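Progress report, second reporting period
Serker Training Package for Robot Handling – pilot with outside users
Prepared by Lesego Coetzee, product lead, Serker
For: Stimico, program office

1. Where we stand

In the first report I wrote that the package was installed at our own workshop and that no customer had used it yet. In this period the first two outside users received it: the packing site at Bovby, and the Tamošiūnaitė technical school, which takes part with one class. Both have now finished the basic course. Bovby has started the second course and the school will start it in December.

The package has three parts, as agreed in the grant. The first part is the simulator, which runs on an ordinary desktop computer. The second part is the set of exercises with scoring. The third part is the teacher's side, where an instructor can see the attempts of each learner and write comments. The first two parts are delivered. The teacher's side is delivered but I can not call it finished, and I explain the reason in section 4.

A total of 31 learners opened an account in this period. Of these, 30 completed the basic course. The one who did not complete it moved to another department at Bovby and asked us to keep the account open.

2. What was done with the exercises

At the start of the period we had the exercises in draft only. Many of them were written by engineers and they were too short on explanation. We rewrote all instruction texts in simpler language and asked the school to read them before the learners saw them. Their teachers sent back many notes, mostly about words which we use every day in our workshop and which a young learner has no reason to know. "Approach vector" was removed everywhere. We now say "the direction the hand comes from".

We also changed the order. Before, the learner had to move every joint one by one in the first lesson, and this was boring for them and also discouraging. Now the first lesson is a simple move of the gripper to a marked point, and the joints come in lesson three. Bovby had already begun with the old order, so their first group did it in the old way and the second group in the new way. The second group asked fewer questions to the instructor. I do not want to make a big conclusion from this, as the second group also had colleagues who could help them.

The learners made 947 scored attempts together. The system stores each of them and the instructor can play them again. We did not expect that the replay would be the most used function, but in both places the instructors put it on the big screen and discussed it with the group.
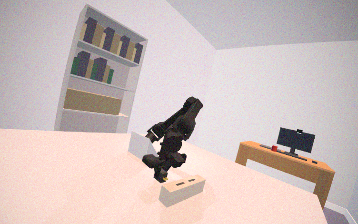

The block exercise is the one we worked on the most, and it is also the one where I must report a change of plan. In the application we promised a full set of objects, with boxes, bottles and soft bags. After the first tests we decided to make one object well before adding others, and we chose a long block. It lies diagonally to the table, so that the learner has to turn the wrist before going down, and the two narrow slots in its top face help to see which way it is pointing. We kept the block in a light color, and I am not fully satisfied with this. In strong light the top of the block comes very near to the color of the table, and several learners wrote in the feedback form that they judged the distance wrong. The arm is almost black, which has a similar effect in the other direction: the joints near the gripper are difficult to separate by eye. For the next version we will make the light softer and give the table a cooler color. The room behind, with the bookcase and the desk, will stay as it is, because learners said that it helps them to feel the size of the arm.

Boxes are now in preparation. Bottles and bags will come after, and I would like to discuss with you if soft bags should stay in this grant. The physics of a soft bag is a large piece of work, and neither of the two users has asked for it. Bovby would prefer a second size of block and a tray.

3. Response from the users

We collected feedback in two ways, by a short form after each lesson and by one longer talk with the instructors at each place.

The forms were positive on the whole. The most common good remark was that the learner can make a mistake without fear of breaking something. The most common complaint was the loading time at the start of a lesson. At the school, where the computers are older, the first version of the simulator needed too long to open, and some learners started to press the button many times, which made it worse. We made the files smaller and the problem is now gone at Bovby and better at the school. It is not solved there. I visited in a morning class and saw that it still takes patience.

The instructors at Bovby have a more critical view, and I think it is useful to give it here without making it softer. They say that the simulator teaches the movement well but that it does not teach caution. In the simulator a collision gives a red message and the learner starts again. On the shop floor a collision means a stop, a call and a report. They asked for a version where the learner must go through the restart procedure after each collision, with all the steps. We agree with them and have put this on the list for the next period. It is not in the original plan, but it can be done inside the existing hours.

The teachers at Tamošiūnaitė asked for something else, a printed booklet. They have one lesson per week in the computer room, and the rest of the teaching happens in a normal classroom. We had not thought about this. A first booklet for the basic course is written and the layout is being made.

4. Problems and delays

The teacher's side is later than planned. The comments function works, but the overview page becomes slow when a group has many attempts, and at one moment it showed the results of one group under the name of the other. No personal data left the system, and both users were informed the same day. We closed the overview page, corrected the fault and opened the page again after our own check. I asked a colleague outside the project to look at the correction as well, and she found one more small error in the same place, which is also corrected now.

The second problem is the translation. We planned to have the lessons in two languages at the end of this period. The texts are translated, but they were translated from the old version, before we rewrote everything. So this work must partly be done again. It was my mistake in the planning. The translator should have received the texts after the school had read them.

The third point is small. The scoring was too strict for the turn of the wrist, and learners who did a good and safe pick received a low score. We made the limit wider. The earlier attempts were not scored again, so results from before and after this change should not be compared directly.

5. Hours and costs

We used 700 working hours in this period, mostly on the exercises and on the simulator. This is inside the budget for the period. The hours for the teacher's side were higher than planned and the hours for new objects were lower, for the reasons given above. The total is not affected. Travel to Bovby and to the school was paid from our own means and is not claimed.

One cost will be new. If the school is to have a good experience in the second course, some of its computers need more memory. The school can not pay for this before its next budget year. I ask if the part of the grant which was reserved for printed advertising may be used for this instead. We do not need the advertising at this stage – the two users already receive more requests for visits than they can accept.

6. Plan for the next period

The second course will be completed at Bovby and started at the school.
The new lighting and table color will be released to both users together.
Boxes will be added to the pick exercises, and a tray if Stimico agrees to the change in section 2.
The restart procedure after a collision will be built and tested first with the instructors at Bovby.
The booklet for the basic course will be printed for the school.
The translation will be brought up to the new texts.

7. Questions on which we need your answer

May soft bags be moved out of this grant and replaced by a second block size and a tray?
May the advertising amount be used for computer memory at the school?
Do you wish to receive the learner feedback in full, or is the summary in this report enough? The full forms can be sent without names.

The price list for the package after the pilot is in work and is not part of this report. I will send it separately when the costs of support are better known. At the moment most support requests come to me by telephone, and I have started to write them down in order to see how much time they really take.

Lesego Coetzee
Serker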